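손에 쥐는 그리퍼 두 종류의 비교: 천을 집고 펼치는 작업을 중심으로
캡스톤 디자인 최종 보고서, Tipoki 조

1. 시작하며

저희 조가 이 주제를 고르게 된 건 사실 빨래 때문입니다. 조원 셋이 모두 자취를 하고 있어서, 첫 회의 때 로봇이 해 주면 좋겠다 싶은 일을 적어 보자고 했더니 세 장의 종이에 똑같이 "빨래 개기"가 적혀 있었습니다. 지도를 맡아 주신 Glenys Maihi 교수님께서는 개는 것까지 가려면 한 학기로는 어림도 없으니 우선 집는 것부터 제대로 해 보라고 하셨고, 지금 돌아보면 그 말씀을 들은 것이 참 다행이었습니다.

그래서 이번 학기 목표는 손으로 직접 들고 조작하는 그리퍼 두 종류를 놓고, 부드럽고 형태가 일정하지 않은 천을 다룰 때 어느 쪽이 더 안정적인지 비교하는 것으로 정했습니다. 편의상 한쪽을 Mostwood형, 다른 쪽을 Rulen형이라고 부르겠습니다. 두 이름 모두 저희가 설계 폴더에 붙여 둔 이름인데, 쓰다 보니 정이 들어 보고서까지 그대로 가져왔습니다.

2. 비교 방법

Mostwood형은 손가락 두 개가 평행하게 벌어졌다 오므라드는 단순한 구조이고, Rulen형은 손가락이 여러 마디의 링크로 이어져 있어 물체에 닿으면 조금씩 감싸듯 굽습니다. 처음에는 책상 위에 수건을 놓고 시험했습니다. 그런데 책상은 바닥이 단단해서 손가락 끝이 미끄러지듯 천 밑으로 들어가 버리고, 결과가 지나치게 좋게 나왔습니다. 실제 집에서 옷이 놓여 있는 곳은 대개 침대나 소파처럼 푹신한 곳이니, 중간 발표 이후로는 시험 장소를 침대 위로 옮겼습니다.

작업은 집기, 들어 올리기, 두 손으로 펼치기의 세 단계로 나누었습니다. 시도 횟수는 그리퍼마다 30회를 기본으로 했고, 천은 매번 손으로 뭉쳐서 던져 놓았습니다. 늘 같은 모양으로 놓으면 조작하는 사람이 요령을 외워 버리기 때문입니다. (실제로 예비 시험에서 제가 그랬습니다.)

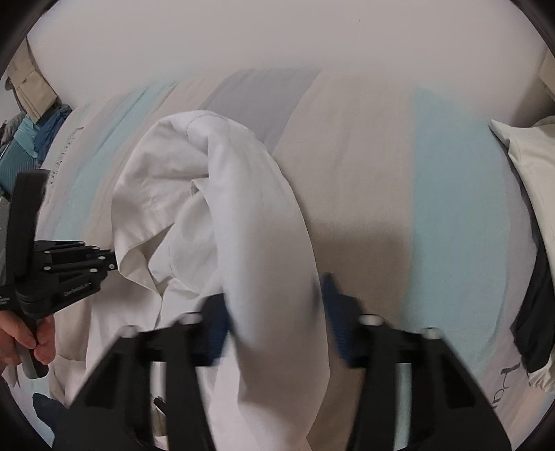

조작자가 바뀌면 결과도 꽤 달라졌습니다. 손이 작은 조원은 Rulen형 손잡이를 오래 쥐고 있기 힘들어했고, 반대로 저는 Mostwood형을 쥘 때 손목이 자꾸 안쪽으로 꺾였습니다. 그래서 한 사람이 한쪽 그리퍼만 맡지 않도록 순서를 섞었고, 연속으로 40분을 넘기지 않기로 했습니다. 기록은 Stoder라는 이름의 작은 스크립트로 모았는데, 조작 영상에서 뽑아 사람이 직접 "잡음", "놓침", "애매함"으로 표시한 장면이 모두 3337개입니다. 마지막 주에는 셋이 교대로 밤늦게까지 라벨을 붙였고, "애매함"의 기준을 두고 제법 긴 토론도 벌였습니다!

3. 결과와 느낀 점

집기 단계에서는 Mostwood형이 더 나았습니다. 손가락 끝이 곧게 맞물리다 보니 얇은 주름 하나만 골라 집기가 편했고, 손에 전해지는 느낌도 분명했습니다. Rulen형은 주름이 두툼하게 솟아 있을 때는 든든하게 잡았지만, 천이 납작하게 깔려 있으면 마디가 먼저 굽어 버려서 이불까지 함께 집는 일이 잦았습니다.

들어 올리기에서는 순위가 뒤집혔습니다. Rulen형은 천을 감싸고 있어서 흔들어도 잘 빠지지 않았고, Mostwood형은 젖은 수건처럼 무거운 천에서 조금씩 미끄러졌습니다. 안쪽 패드를 바꿔 가며 추를 매달아 보니 매끈한 패드는 약 300g부터 밀리기 시작했고, 요철이 있는 패드는 같은 무게에서 잘 버텼습니다. 패드 하나로 이만큼 차이가 날 줄은 몰라서, 좀 더 일찍 시험해 볼걸 하는 아쉬움이 남습니다.

두 손으로 펼치기는 양손에 서로 다른 그리퍼를 드는 조합이 가장 편했습니다. 한 손의 Mostwood형으로 솔기나 끝단을 골라 집고, 다른 손의 Rulen형으로 몸판을 붙들어 주는 방식입니다. 다만 이 조합은 시도 횟수가 적어서 수치로 내세우기는 어렵고, 조작해 본 세 사람의 의견이 일치했다는 정도로만 적어 둡니다.

4. 남은 과제

카메라가 가장 큰 숙제입니다. 광각 렌즈 덕분에 주변은 넓게 보이지만, 손을 빨리 움직이면 손가락이 번져서 닿는 순간을 판정하기 어려웠습니다. 셔터 속도를 올리면 이번에는 화면이 어두워져서, 방 안 조명까지 함께 조정해야 할 것 같습니다. 다음 학기에 이어받을 조를 위해 패드 도면과 Stoder 사용법은 연구실 공용 폴더에 정리해 두었습니다.

끝으로 출력물이 부러질 때마다 싫은 내색 없이 3D 프린터 사용법을 다시 알려 주신 Lorraine Dunmore 조교님께 깊이 감사드립니다. 링크 부품은 두께를 조금 키운 최신 도면으로 출력하시면 됩니다.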